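Uvau Pavement Robot: Set-up Guide
Section 6. Rules of the route in the Urrutia simulator

Revision of 28 January 2021. Replaces the June sheet, which had two step sevens.

Before a Uvau unit goes near a real pavement it has to behave itself on a simulated one. Section 5 got the simulator running. This section covers the conduct rules, which are the same in the simulator as they are outdoors. A robot that is allowed bad manners indoors will take them with it when it leaves.

You will need the Urrutia town map loaded, the Osmont rule pack installed and a route file of no more than 3,000 metres. Longer files will load, run very nicely for a while and then stop without telling you why.

6.1 Crossings

1. Open the rule pack and set Crossing Conduct to Strict. The other setting is called Relaxed and is there for historical reasons.
2. Place the unit facing the crossing, square to the stripes.
3. Set the hold line 600 mm back from the kerb.
4. Press Run and keep your hands off the keyboard. 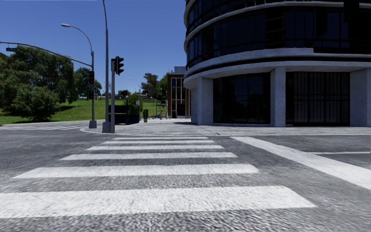 Crossing Conduct decides when the unit may leave the kerb, and it takes its permission from one signal only. At a corner with several poles you must tell it which one. Where the far side has a black three-lens head on a short post and a smaller head on the pole nearer the grass, with a faint red at the top, pick the head that governs your crossing and enter its ID in the Signal field. Do not choose by size. Do not choose "nearest" either, as the software measures nearest from the centre of the map and has its own ideas about where that is.

Note: If the Signal field is blank the unit waits for ever. This is correct behaviour and will be marked as a pass.

Caution: Never shorten the hold line to save time on a run. The mark is deducted and so is the time.

6.2 Openings, steps and drops

Anything a person could fall down, the robot can fall down faster. Stairways, kerb edges and basement wells all go on the keep-out layer, railings or no railings.

5. Switch to plan view and draw a keep-out zone round each opening.
6. Include the railing inside the zone. The railing is for people to lean on and should not be used as a bumper.
7. Leave the open side of a stairway closed off in the zone, even if it faces away from your route.
8. Save, reload and check that the zone is still there.
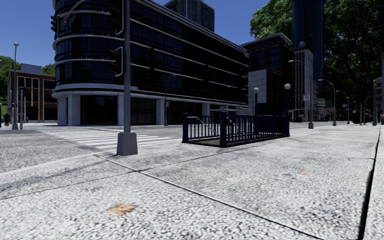

Ramil Tiongson wrote in to object to step 8, on the grounds that a saved zone ought to stay saved and that a manual has no business teaching people to distrust the Save button. He also asked whether step 7 could be skipped on routes that only pass the closed side. We agree with him entirely about the button. Step 7 stays, as routes get edited and zones get forgotten.

Note: Zones with more than 579 corner points are rejected. If you have reached that number, please try a rectangle.

6.3 Keeping to your side

The unit should take up as little of the pavement as it can and look as though it knows where it is going. The rule pack handles the first part.

9. Set Walking Line to Steady. The unit will hold its distance from the building line and stop weaving.
10. Set Overtaking to Off. People on foot may overtake the robot whenever they like.
11. Check that pavement joints, stains and patches are classed as Surface. If they are classed as Object, the unit will stop politely for every one of them.
12. Turn on Shade Tolerance for any stretch beside a tall building. Without it, the edge of a shadow may be logged as a kerb.

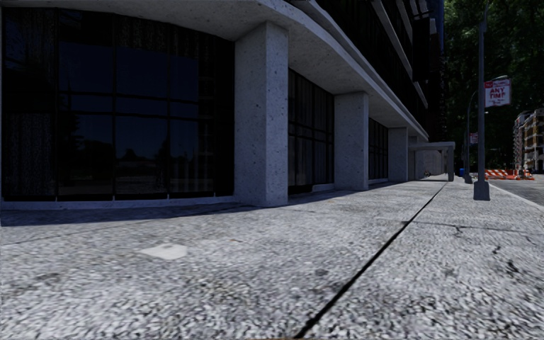

Fig. 6c. Pavement beside a pillared frontage, with an expansion joint running ahead.

Note: Parking signs are written for drivers. The rule pack reads them anyway and stores the text in the log under Advice Received. It does not act on it, and you need not either.

Caution: Glass frontages can return a convincing second street. Set Reflection Filter to On before the run. Turning it on halfway through produces a log that Lastetti support will ask you, quite kindly, to throw away.

6.4 Roadworks and people standing about

13. Set Works Margin to the widest value the pavement allows.
14. Set Person Nearby to Slow. The Horn setting is greyed out and we would like it to remain so.
15. Run the full route once at walking pace with logging on.
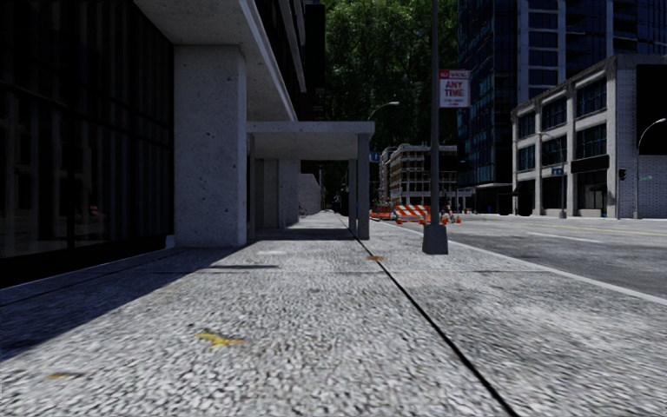
If the unit stops during step 15 and does not start again within a minute, open the log before you touch anything else. Code 815 means it is giving way to something and will move when that something does. Any other code means it has a question, and the questions are listed in Section 9 in the order in which customers have shouted them at us.

Repeat the run until you have two clean logs in a row, with no settings changed between them. Keep both. Outdoor sign-off in Section 7 asks for the originals, and screenshots of the word PASS are not accepted.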